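The rule book at Caltuva had 112 pages, and Stela Grecu had written 11 of them. Hers was the part on sorting cells. Tincuța Nistor read it on her first morning, sitting on a crate outside the door of the Lubis cell with her coat still on.

"You don't have to learn it by heart," Stela said.

"It says here I do."

"That's the old edition. I took that line out in March."

Tincuța turned back to the cover. It was the old edition. Stela went to the office and came back with the new one, still warm from the printer, and wrote 16/06/2025 inside it with her initials. Rule one was about that: no one works from a copy without a date.

They went through the stop procedure twice. Then Stela let her stand at the screen and watch.

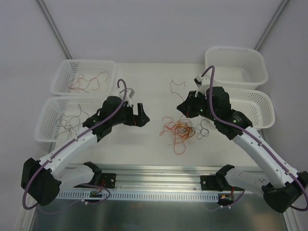
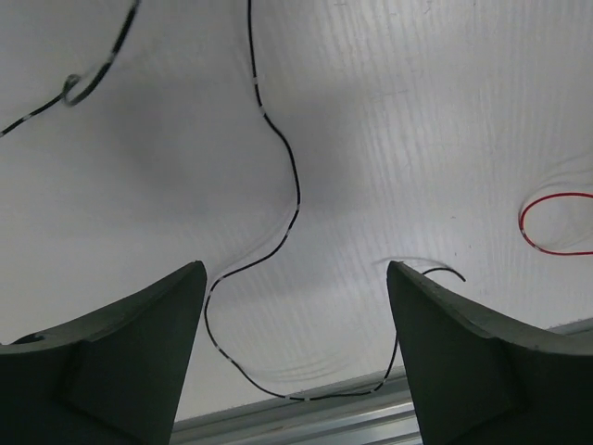
Rule four was the one people broke. It said hands stay out of the cell until both arms are parked and the operator has said so out loud. Stela had seen almost 165 people sign that page, and the reason they gave for breaking it was always the same — the job looked so small. A few red and black wires on a white table. Anyone could reach in and pull one free.

"How long does it take them?" Tincuța asked.

"Rule four doesn't mention time."

Tincuța put her hands in her coat pockets and kept watching. After a while she asked where she should sign, and Stela found her a pen.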